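Our Visit to the Two-Arm Lab at Orkmont
A project report for Introduction to Automation

When our instructor told us in April that we could pick any open day in the area for our field project, Jonalyn Salazar and I both wrote down Orkmont before she had even finished talking. We had heard that the Sovia group there was teaching a pair of robot arms to do household chores, and we wanted to see how that looked up close (and, I admit, there was a rumor of free lunch).
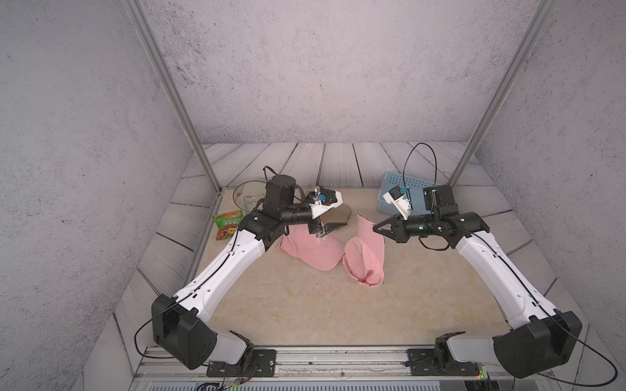 Page 2

Our host was Shanti Sandhu, who was very patient with us and answered all 37 of the questions we had typed up on the bus. The task for the afternoon was baseball caps. Caps are soft, so they never land the same way twice, and an arm that can pick up a wooden block all day long may have no idea what to do with a brim. 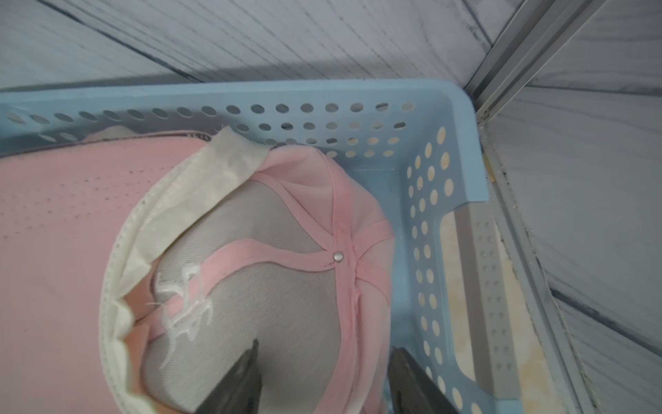
She explained that the group had saved 187 runs with caps so far and hoped to reach about 3000 runs over all the chores together before the summer. I had pictured somebody typing in every move by hand! Instead, the system learns from recorded runs, and each run includes what the arms did along with the views from several cameras.
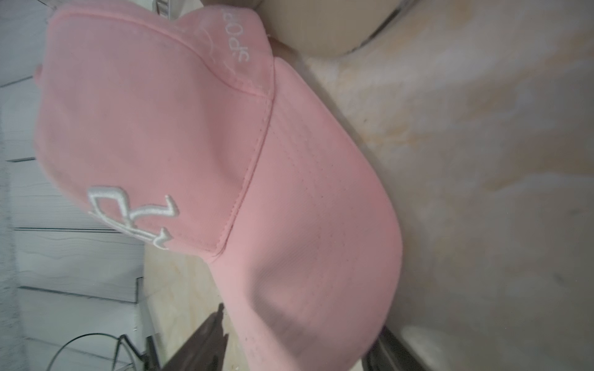

Jonalyn wanted to know why the close views mattered so much if there was already a camera looking over the whole table. Shanti said that a seam or the edge of a bill can be hard to judge from farther away, especially with an arm in front of it, and that made sense to both of us once we had stood there for a while trying to follow the fingers ourselves. 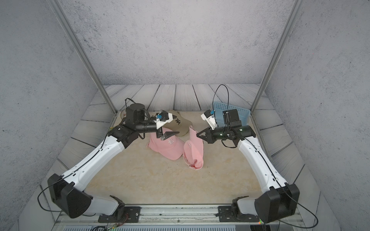
We also talked about how two arms share one small space without bumping into each other, and I filled most of a notebook page on that and will go into it in the second part of this report, together with Jonalyn's sketch of the rail. The lunch was real, by the way, and the soup was very good.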